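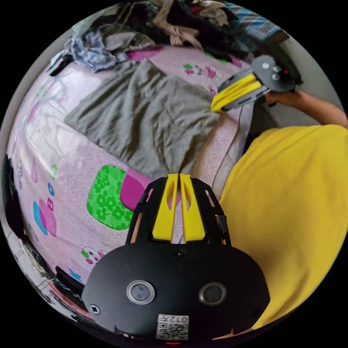
Prosser 双手数据对齐与标注软件
Reditwood 软件部

Prosser 是一个用于手持夹爪数据的处理软件。它读入左手和右手两个夹爪录下的视频与传感器数据,完成时间对齐、轨迹恢复、夹爪开合量计算和分段标注,最后输出可以直接用于训练的文件。软件安装在您自己的工作站上,数据不需要上传。

适合的任务
叠衣服、铺平布料、整理床面这一类双手配合的动作,是我们开发时最重视的。布料没有固定的形状,两只手的先后关系对训练影响很大,所以时间对齐必须做得仔细。刚性物体的抓取和放置也可以处理,参数模板在安装包里已经提供。

主要功能
时间对齐:先用设备时钟做粗对齐,再用两路画面的运动做细对齐。对齐以后的残余误差会写进报告,超过 15 毫秒的片段标成黄色,由人工决定是否保留。
轨迹恢复:支持鱼眼镜头的标定模型。画面四周的黑色区域自动遮罩,不参加特征匹配。床单花纹重复比较多的时候,建议打开“重复纹理抑制”选项,速度会慢一些,但是轨迹更稳定。
开合量计算:从画面里跟踪手指尖端,得到每一帧的开合量。手指的颜色可以在设置里选择,默认是黄色。
分段标注:软件先给出接近、夹住、移动、松开 4 种动作的建议分段,标注员用键盘修改边界。左右手各有一条时间轴,可以锁定在一起拖动。
设备登记:每个夹爪用机身编号登记,标定文件跟着编号走。更换镜头以后请重新标定,旧文件会保留,不会被覆盖。

运行要求
Linux 系统,内存 32 GB 以上,独立显卡一块。没有显卡也能打开标注界面,轨迹恢复这一步则不能运行。

授权与交付
标准授权包含 2 个工作站,期限一年。试用版期限 15 天,功能没有限制,导出的文件里会带试用标记。与 Skulosa 规划工具一起购买的客户,可以使用两者之间的轨迹接口,导出时不用再转换坐标系。

目前的限制
两个夹爪互相遮挡时间较长时,开合量会用插值补上,这些帧在文件里有单独的标志,训练前请检查。纯色而且没有褶皱的布面,轨迹恢复可能中断,需要分成两段处理。三个以上夹爪同时录制,当前版本还不支持,计划在明年 3 月的版本里加入。

技术支持由 Laltport 办事处负责。来信请附上软件版本号、日志文件和夹爪编号,如果方便,也请附一小段原始数据。

页面更新:2018年10月27日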